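Desk with a built-on hutch: what to put in the cubbies, and where does the picture go?

Posted in Home & Furniture > Storage and tidying
1,257 views

fernhill_knitter
Joined in November

Hello all, I'm hoping somebody with a better eye than mine can help. We moved to Skoltalthorpe before Christmas and I have at last got a desk of my own, after years of doing the household paperwork on my lap. It's a grey wood-grain one with a shelf unit on top (three cubbies in a row, then a wide open space below on the left and a tall narrow one on the right) and three white drawers down the right-hand side. I'm very fond of it, and I love that the floors of the top cubbies are dark red, which cheers up all that grey no end.

My trouble is that I keep filling it and emptying it again. So far I've got as far as a little white thing with a cable tucked under the shelves at the left, and my black-framed leaf picture, which is lying flat in the middle of the desktop because I can't decide where it belongs.
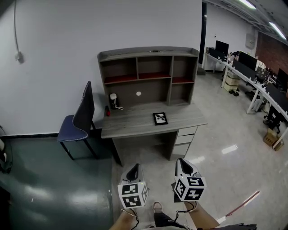 I have letter trays, a fat address book, two boxes of wool, a lot of envelopes and a sewing tin to find homes for, and I'd like to be able to sit down and write without moving things first. Should the picture go on the wall or in the wide space? The wall is plain light grey and I have the landlord to think of. I've 15 pounds left to spend on baskets, so nothing grand please!

Thank you for reading all this, I do go on.

marrowfat
800 posts

What a nice desk to have! I had one very like it from Bonitz when the children were small, and I learned the hard way to leave the wide space nearly bare. It's the bit your eyes rest on when you're sitting there, and once it's stuffed with trays the whole desk feels smaller.

I'd stand your leaf picture in there, leaning against the back panel, if it fits. Do measure first, as I once bought a frame that was a finger's width too tall and it lived behind the sofa for a year. Black and white will look lovely against the grey, and you won't have to ask the landlord about nails. A dab of white tack under the bottom edge stops it sliding forward.

Address book and envelopes upright in the tall compartment on the right. Wool in the bottom drawer, sewing tin in the middle one, and the top drawer for pens, stamps and the things you reach for every day. Then the three cubbies can be left for whatever you enjoy looking at. I wouldn't put baskets in them at all, you'd only cover up that red!

If you must spend the 15 pounds, get a drawer divider. Lambert do a plain one that you can cut down with scissors, and mine has lasted 7 years.

nokach_lane
Joined 1st February

get a bigger desk lol. no seriously put the wool somewhere else, it always spreads

tealeaf_and_toast
62 posts

I agree with nearly all of marrowfat's answer, only I'd hang the picture above the desk if your landlord will allow it, and keep the wide space for one letter tray. Paperwork that goes in a drawer in our house is never seen again. Sticky hanging strips are fine for a light frame, but wipe the wall and let it dry before you press them on.

Have a look at where the cable runs too. A small clip along the back edge of the desktop keeps it out from under your writing arm, and they cost next to nothing.

fernhill_knitter

Thank you all so much. I'm going to measure the frame after tea and try it in the wide space first, and the wool is going in the bottom drawer whether it likes it or not.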